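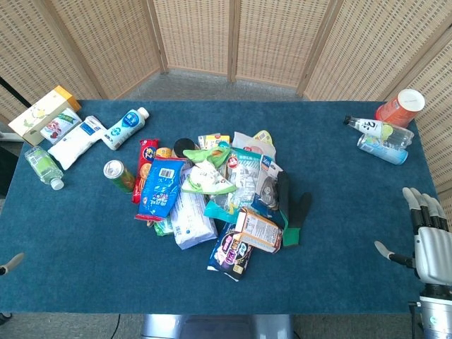
I spent most of January swapping hands on the same robot, and I want to write down what I found before I forget the details. The two hands are the Zodetti, a five-finger hand with a metal wrist, and the Jollum, a much simpler two-jaw gripper that I have used for a couple of years. The job was clearing a table of mixed groceries into bins. Snack bags, drink bottles, cans, cartons, pouches, all in a heap.

I picked groceries because they are cheap and they are awkward. A chip bag has no fixed shape. A drink can on its side rolls if you touch it wrong. A milk pouch sags wherever you aren't holding it. If a hand can deal with all of those in one session, I'm willing to believe it will deal with most of what I have at work.

The table is covered in carpet, teal because that was the remnant the store had. I tried a bare tabletop first and the bottles ended up on the floor every few minutes. Carpet slows them down. It also gives the fingertips something soft to press into when they go under a flat packet, and that matters more than I expected. Setareh Ranjbar pointed out that it makes every hand look better than it would on steel, and she's right, so keep that in mind with the numbers below.

I ran 436 picks with the Zodetti and got 325 clean ones. Clean means the item went from the heap to the right bin in one try, with nothing else dragged along. With the Jollum I ran 393 picks, for 829 in total, and 294 were clean. So the two are almost even, a hair under 75 percent each. I had assumed the five-finger hand would win easily, given what it costs.

They fail in different places, though. The Jollum was very good on bags. It pinches a corner, lifts, and the bag comes along. It was poor on cans and full bottles lying on their sides, where the jaws have to line up square with the body or the thing squirts out. The Zodetti was the other way around. It wraps a bottle nicely from almost any angle, and cans were close to perfect once I lowered the approach speed. On bags it tended to close on air, or push the bag deeper into the pile before the fingers caught.

Thumb position made the biggest difference on the Zodetti. The default pose keeps the thumb close in beside the palm. I moved it out wide, so that the hand comes in open and the thumb meets the first two fingers at the end. That fixed maybe half of the bag misses. I did this partway through, and the 436 includes picks from before and after. I should have restarted the count and I didn't.

The controller is a Gazi, and I have fewer good things to say about it. Finger commands go out over the same line as the wrist commands, and when both are busy the fingers lag. You see it as a hand that has arrived and then waits a moment before closing. With rigid items that's fine. With a bag resting on a slope of other bags, the pile has shifted by then. I got around it by sending the finger close a little early — not a real fix, but it worked well enough to finish the runs.

For vision I used the head camera only. I have a Prilum wrist camera in a drawer and did mount it for one afternoon. The close view is useful when you want to see the edge of a packet, but with the Zodetti the fingers cover a good part of the picture just when you need it. On the Jollum it would probably be worth having. I took it off and went back to the head view so the comparison stayed fair.

Clear plastic is still a problem. Bottles with pale or colorless drinks in them show up as a cap and a label with not much in between, and the depth reading goes straight through to the carpet. Turning the bottle so the label faced up helped a lot, but I can't ask for that in a real heap.

One note on setup time. Changing from one hand to the other took me forty minutes at first and fifteen by the end, most of it recalibrating the wrist. The Jollum goes on with four screws. The Zodetti has the same four plus a connector that has to be seated by feel, and I got it wrong twice.

I'm keeping the Zodetti on for now. Next I want to rerun the bags alone with the wide thumb from the first pick, and get the finger lag sorted out before I do.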